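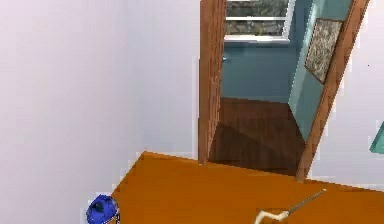
Rendered interior: open wooden door and orange floor.

Print this page | E-mail this page
Home | Files | Notes | Changes | Contact
Reading time: 5 minutes

Skovach Episode Guide Data

README and data card

Maintainer: Sohail Arain
Last updated: February 27, 2021

What this is

A set of plain tables covering every broadcast episode of Skovach, the family drama made by Lotow for ten seasons. There are 277 episodes. Each one has a row with its title, season, running order, writer, director, a short summary and the cast members who appear on screen. The tables were put together from the DVD box sets and from recordings of the repeats, with printed TV listings used to settle air dates.

I started it because the guides I could find stopped after season six, when the show moved to a later slot and a lot of people gave up on it. The later seasons are weaker, but the Bonis trial runs through most of season eight and is worth having written down properly.

There is no video, audio or script text in this release. Summaries are my own wording.

Files

episodes.csv has one row per episode.
cast.csv has one row per actor per episode. If an actor plays two parts in the same episode (this happens with the twins in season four) there are two rows.
characters.csv has one row per character, with the family they belong to and the first and last episode they appear in.
airdates.csv has first broadcast and, where I could find it, first repeat.
discs.csv says which disc of which box set an episode is on.
notes.txt is loose notes that don't fit anywhere else.

All files are UTF-8. Please open them that way. The name Sjögren breaks in older spreadsheet programs, and I have already had two reports of "missing" characters that were caused by this. The family is spelled with the ö everywhere, including in the credits of the early seasons where the titles left it off.

Fields in episodes.csv

ep_id: a number from 1 to 277 in broadcast order. This does not change between releases.
season: season number as broadcast.
ep_in_season: position within the season.
prod_order: position in production order, if known. Blank for most of season one.
title: title as it appears on screen. Season one episodes had no titles on screen, so the titles printed on the DVD sleeve are used and the title_source field says "sleeve".
writer, director: as credited. Shared credits are separated by a semicolon.
length: in minutes, rounded, with no ads.
summary: two to four sentences. These give away the ending of the episode, and sometimes of the season.
checked: yes or no. Yes means I have watched the episode again since writing the summary.

Numbering

Most of the questions I get are about this. The box sets and the original broadcasts don't agree. The opening story of season one went out as a single long episode and was later cut into two for repeats. The box set uses the cut version. I count it as one. The season five finale went out as two episodes on the same night, with separate credits, and I count that as two.

If your own list comes out one higher than mine, the opener is the reason in nearly every case. The discs.csv file has a column called split that marks it.

The Christmas special with the Bonis family at the lake house is not included. It was sold as a separate film and has a different cast for three of the main parts.

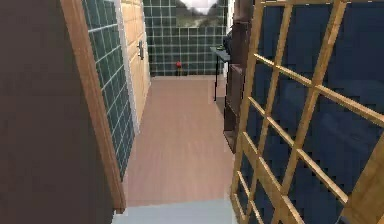 Lengths also differ between sources. Season one through season three ran in a half-hour slot, but none of those episodes is a full 30 minutes once the ads come out. The season one discs run a little short because the "previously on" segments were removed. Where the broadcast and the disc disagree, length holds the broadcast figure and the disc figure is in discs.csv.

How the cast table was made

Names were typed from the end credits. Opening credits were not used, since the main cast is listed there whether or not they are in the episode. An actor gets a row only if they are seen or heard in new material. Flashback clips from older episodes don't count, and neither do photographs on the mantelpiece, which the show was fond of.

Uncredited parts are left out unless the actor can be confirmed from another episode. There are 20 rows like that, marked with "u" in the credit column.

Old Mrs. Sjögren was recast between seasons two and three. She is one character with one ID. The actor column tells you which version you have.

Known problems

Summaries for season nine are thin. I had poor recordings for the first half and the box set was never released where I live.

The directors for 10 episodes are blank. The credits ran over a trailer and could not be read.

Air dates are for the home broadcast only. Overseas dates are a mess, with some channels skipping episodes and showing them months later. I don't plan to add them.

Two episodes in season seven share the title "The Long Way Down". This is correct and is not a duplicate row. Use ep_id if you are matching on anything.

Character families follow the situation at the end of the show. If you want to know who was married to whom in a given season, this data won't tell you without some work. There is a start on it in notes.txt.

Suggested uses

People have used earlier versions for fan sites, for trivia nights and for sorting out which discs to buy secondhand. It should also be fine for simple counts, such as who wrote the most episodes or how long a character was gone. I would not use the summaries as a record of what was said. I paraphrase, and I have opinions about the later seasons that probably show.

Changes in this release

Fixed the order of the two September episodes at the start of season six, which were swapped.
Added discs.csv.
Changed "Bonis, Sr." to a separate character. He had been merged with his son.
Removed the ratings column. The figures came from a magazine that did not say how it got them.
Corrected the spelling of several guest actors in cast.csv.

Corrections

Send the ep_id, what is wrong and where you saw the right version. A disc number and a time is enough. Please don't send whole replacement files, as I can't tell what has changed in them. Fixes to season nine are especially welcome.

License

Free to copy and change, including for paid work. Credit to Sohail Arain and a link back to this page. Skovach itself belongs to Lotow, and this guide has no connection with them.

Print this page | E-mail this page
Back to top | Files | Contact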